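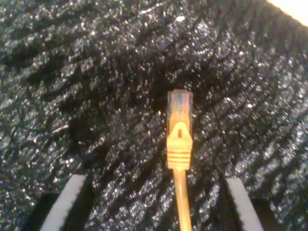
Can machines do the boring jobs yet?

Print this thread | E-mail this thread | 1,534 views | 2 shares

rackrat_dee
My sister wants a machine that folds towels. My boss wants one that moves patch cables so we don't have to send a person to the Strobel site at 3 a.m. I told both of them to wait. Am I wrong? I'm asking about chores you would walk away from and leave running, at home or at work. Vacuums don't count, we all have one.

Panberg
You're wrong about the cables and right about the towels. A network plug is the same shape every time and the port is where the drawing says it is. A towel is a different shape every time you pick it up. I'd expect the rack job to be solved years before the laundry.

mellard_shop
The plug is the same shape. The cord behind it isn't. I ran a small assembly line for a long time and anything with a wire hanging off it was the part we gave to people. The cord pulls the plug a few degrees off and then it won't seat. You or I feel that and wiggle it. The arm has to be told what a wiggle is.

Panberg
Force sensing has been around a good while. You push, it doesn't go, you back off and try a little to the left. It's slow but it's 3 a.m. and the arm isn't going anywhere.

Tiago Correia
I do cabling for a living so I have a stake in this. Going in is the easy half. Coming out you have to press the latch, and in a full switch the latch is under somebody else's cable. I've got small hands and I still use a screwdriver on some of them. The boots are different on every brand too. Some have a hard tab over the latch that you have to lean on.

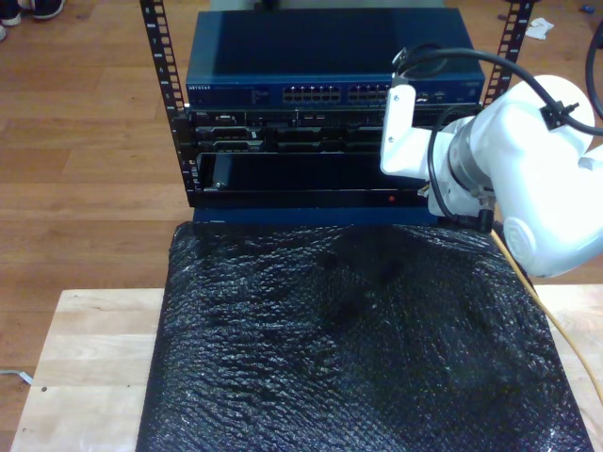 White arm at the switch ports, rack standing on bubble wrap.

mellard_shop
Look at how much room there is around that rack. Now put it in the closet at our Tuvside building, where I have to turn sideways to get in. The arm would need a closet of its own.

rackrat_dee
That's pretty much what I told my boss. He said the next building could be laid out for it. Maybe so, but we have 30 closets already built and they aren't getting any wider.

Panberg
Then start with the next building. Dishwashers didn't fit in old kitchens either and people remodeled.

Tiago Correia
People remodeled for something that washed every plate they owned. This would have to do the patching, the labeling, the dusty filter and the dead power supply before I'd give up floor space. If it only does patching I still have to drive out for the rest.

lowtide
Home user here, no racks. I'd pay for one that empties the dishwasher and puts things in the right cupboard. I'd give it 30 minutes for a job that takes me five. I don't care about speed, I care about glasses.

rackrat_dee
How many broken glasses before you send it back?

lowtide
Two. My kids got more than that but they were free.

mellard_shop
Kids weren't free.

Panberg
I'll say it again, pick the dull job with fixed parts and do that one first. If you wait for the machine that does the whole house you'll be waiting a long time.

Tiago Correia
Fine, but send me the one that pulls cable through a ceiling. I'd buy that in September and I wouldn't ask how slow it was.

6 people are following this thread | 14 replies
E-mail this thread | Print this thread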